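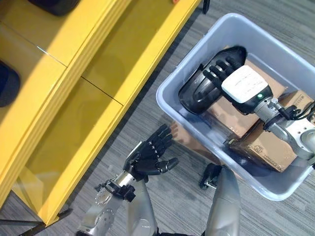
## 3. Rainfall and wind observations

### 3.1 Station network

Hourly records were taken from 13 gauges between the coast at Grurkholm and the upper Tisis catchment. Ten are tipping-bucket gauges and three are weighing gauges, all above the tree line. Wind was measured at the Dimgate mast only, at a height of 10 m, so we make no attempt to map gusts across the valley.

The network was expanded in 2023, when the two highest gauges were added. Storms before that year are left out of the comparison in Section 4, even where the lower stations have complete records going back to 2000.

### 3.2 Quality control

Tipping-bucket gauges under-read in strong wind, and the error grows as the rain turns to sleet. We applied the catch correction of Kokkinos and Wanyama to every hour in which the mean wind at Dimgate was above 8 m/s. Hours with a gust but a low mean were left alone. This probably leaves a small low bias in the squally period behind each front, which we did not try to remove.

One gauge, at Gebremichael, stopped reporting during the August storm when its outlet blocked. Its total was rebuilt from the nearest two stations by inverse-distance weighting and is marked as estimated wherever it is used. Leaving it out altogether changes the catchment mean by less than 2 mm.

### 3.3 Storm definition

A storm begins with the first hour in which at least three gauges record 1 mm or more, and ends when six hours pass without that condition being met. Under this rule a slow-moving low can produce a single long storm with several bursts. We kept these as one event - splitting them gave short storms with no clear synoptic cause.

The August storm was one such event. The heaviest hourly falls came after the centre had passed inland, when moist onshore flow was lifted over the Tisis ridge. The highest gauge recorded 60 mm in three hours, while the wind at Dimgate was already easing. Forecast guidance had placed the peak rainfall ahead of the centre, over the coastal plain.

**Figure 1.** Two robot arms, a bin holding cardboard boxes, and a yellow shelving unit on striped carpet.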